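How to work out what a delivery app really pays you

The sign-up page says "up to $30 an hour." I have driven for two of these outfits, Gekport and then Skurkolia, and I never saw an hour like that which wasn't followed by a bad one. So before you quit anything or lease a car, do the math yourself. It takes one month and a notebook.

Step 1. Write down when you log on and when you log off.

Use your own clock, from the minute you leave home to the minute you get back. The app's "active time" only starts when you accept an order, so the wait outside a restaurant with no orders coming in doesn't count for them. It counts for you. My first tracked month came to 197 hours by my notebook. I'd love to know which of those hours Gekport thinks I wasn't working.

Step 2. Write down the odometer at both ends of the shift.

All miles, including the drive home. The app's mileage summary usually leaves out the trip back from a drop-off, and that trip can be the longer one.

Step 3. Keep bonuses in a separate column.

Bonuses move around. One week there's a "quest" for finishing a set number of trips, the next week the target is higher or the offer goes to someone else. Leilani Marchetti, who drives the same part of town as I do, got $269 in bonuses in September and none the month after, with the same car and the same hours. If your pay only works with the bonus column filled in, treat that as a warning.
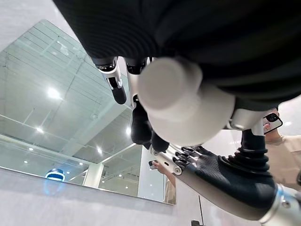 Step 4. Take out the car.

Gas is the easy part, so people stop there. Add oil, tires, insurance (ask your insurer in writing whether delivery is covered – a lot of personal policies exclude it) and the value the car is losing. If you don't want to work all that out, pick a cost per mile you can defend and multiply by the miles from step 2. Pick it before you see your earnings or you'll be tempted to shave it.

Step 5. Set aside tax.

You're probably treated as self-employed, so nothing is withheld. I move 28 percent of what's left after step 4 into another account. Your number may be different. Zero is wrong for almost everyone.

Step 6. Divide.

Take what remains and divide by the hours from step 1. Do it once with bonuses and once without. Compare the lower figure to the hourly wage at a warehouse or a grocery store near you.

Margus Org ran his numbers this way and kept driving, evenings only. I went down to lunch shifts. If an app won't let you export your trip history, take screenshots every night – mine vanished after an update and support sent me a link to the help page.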